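Mokance Teleoperation Program
Minutes of the Working Group on Remote Demonstration
Thursday, 2:00 p.m., Endau meeting room

Present: representatives of the control software, simulation, operator training and data review teams. Mangubat attended by telephone for items 2 and 3. Apologies were received from the facilities team.

1. Minutes of the previous meeting
The minutes were approved with one correction. The total of accepted demonstrations under item 5 should read 2247. The figure of 2274 was a typing error.

2. Demonstrations in the simulated room
The simulation team reported on the two-arm tabletop work. Operators drive both arms by remote control from the Troltix station, and every session is recorded from the body view and the wrist view. The group reviewed material from the current room layout, with the left arm over the desk and the right arm raised beside the refrigerator. 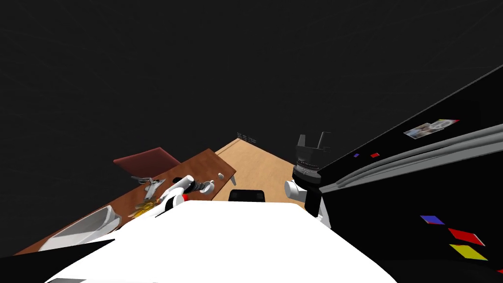 ITEM 2.1 – OPERATOR CONTROL

The training team noted that new operators tend to leave the idle arm wherever the last movement ended. In the body view this can hide part of the room, and it makes the start of the next demonstration hard to compare with earlier ones. It was proposed that the idle arm be brought to a fixed rest position before recording begins. Mangubat asked whether this would lengthen the sessions. The training team expected a small increase and considered it acceptable.

Agreed: a rest position will be defined for each arm and added to the operator guide.
Action: operator training team.

ITEM 2.2 – WRIST VIEW

The data review team stated that 162 demonstrations had been set aside for a second check of the wrist recordings. The main concern is lighting. The inner faces of the fingers show clearly, but the background is very dark and operators report difficulty in judging distance to nearby surfaces.

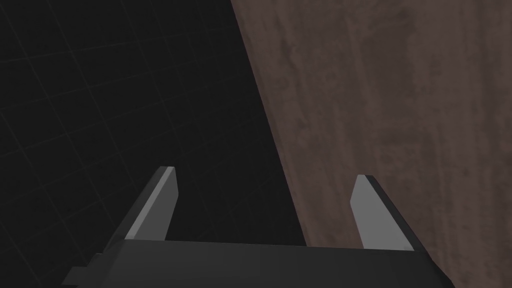 Wrist view, gripper open, brown surface at right.

The simulation team offered to raise the light level in the room. The control software team preferred to keep the present level for work already under way and to apply any change from the start of the next batch – otherwise the two sets would be mixed under one label. The group accepted this view.

Action: simulation team to prepare two light settings for comparison in August.

3. Tabletop objects
There was a longer discussion on object placement. At present small items are put on the table at random at the start of each session, and an operator may begin with a mug on its side or with several items close together. The training team asked that such starts be kept, as operators should learn to approach a crowded area slowly and from above.

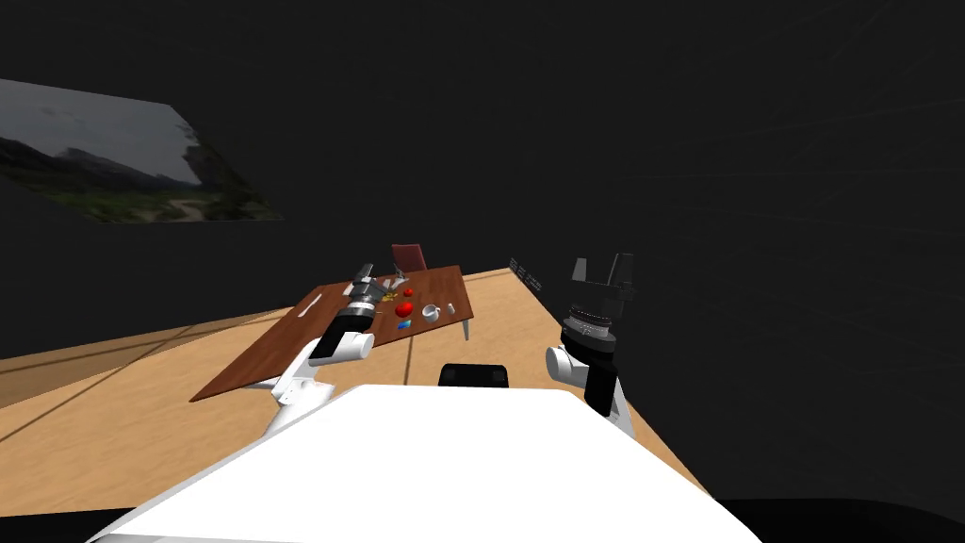
The data review team did not object but asked that random starts be logged with a placement number, so that a failed attempt can be repeated by a second operator under the same conditions. Mangubat supported the request and asked that it also cover sessions in which the operator stops early. The control software team confirmed that the field already exists in the session record and is not being filled in.

Agreed: placement numbers to be recorded for all sessions, including those stopped early.
Action: control software team.

4. Storage
Total sessions held, including practice runs, stand at 3822. Practice runs will be moved to separate storage. No decision was taken on how long they should be kept.

5. Other business
The training team requested a second Troltix station. Deferred to the next meeting pending a cost estimate.

The meeting closed at 3:40 p.m.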